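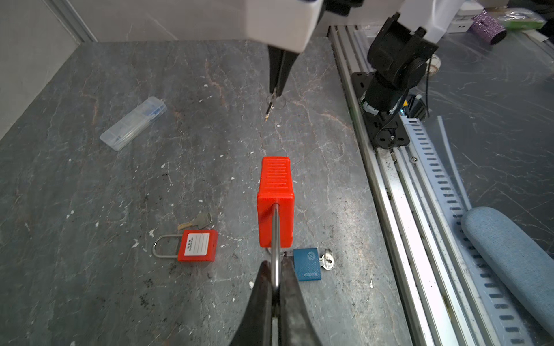
June 14, 2020

I own more padlocks than I own things worth stealing. I would like to say this crept up on me, but I bought every one of them on purpose, and I kept the receipts for a while too.

It started with the breaker panel. Our building in Ivham was wired by someone who enjoyed surprises, and the switch marked DRYER shuts off the bedroom, half the hall and, on a good day, the dryer. I was changing a light fixture last December with the breaker off. My housemate Thitima came home, found her room dark, and did what any reasonable person does in a dark room. She went and flipped the breaker back on. I was down off the ladder eating a sandwich at the time, so this is a story about a sandwich and not about a hospital.

Thitima Thaweesak is a calm woman. She looked at the bare wires, looked at me, and asked if I had considered a note.

I had considered a note. Notes fall off. What I wanted was what they had at Eltgate, where I worked for 2 years in the maintenance office, mostly ordering parts and losing arguments with the printer. Everybody who went near a machine there had their own lock. You shut the thing off, you hung your lock on it, and it stayed off until you came back with your key. You did not lend the key. You did not leave the key with Somboon at the front desk, however nice Somboon was.

So I went looking for lockout gear as a private citizen, which is a lonely kind of shopping. The websites all want to know your company name and how many employees you have. I put down my own last name and one. A salesperson called me Ms. Pongsiri four times in one phone call and offered me a discount if I ordered 100 padlocks. I asked what the discount was on three. There was a silence.

I did end up with a good little pile. The red padlock is my favorite. It has a white label on the front with blank lines for you to fill in, and I have not filled them in, partly because I can't find a pen that doesn't smear and partly because it feels like signing a lease. The blue one I like less but use more. Its silver key more or less lives in it, and yes, I know that a lock with the key sticking out of it is a paperweight. Usa, you'll say, that defeats the entire point. I have heard this from Thitima. I have now heard it from her mother.

Then there's the orange block, which has a thin metal shackle and a ribbed top like a tiny radiator. It is a very serious orange, closer to red if you catch it in the wrong mood. I set it on the counter to admire it and it stood there on the gray marble pattern looking like it was about to announce something. I've moved it to the desk twice since and it keeps ending up back on the counter, next to the bread.

The keys are the weak part of the system. There's a brass one I can usually pick out because the blade is gold-colored and the other end is silvery, and then there are several I can only describe as keys. I tried colored tape. I tried a hook by the door. I tried a clear plastic compartment box, and that worked until I started putting other small things in the compartments, after which it became a box of small things.

Total spending so far is a bit over 90 dollars, if I leave out the shipping, and I am leaving out the shipping. An electrician would have wanted 200 just to come look at the panel and sigh – I called Lemeck and asked. They may still get the job. Relabeling the breakers properly is on the list for the summer, and so is finding out what the unmarked one at the bottom does. We turned it off in December and nothing has complained yet.

Meanwhile Thitima has asked if one of the locks would fit the cupboard where she keeps her good noodles. She didn't say who she was locking out. I told her the blue one was free.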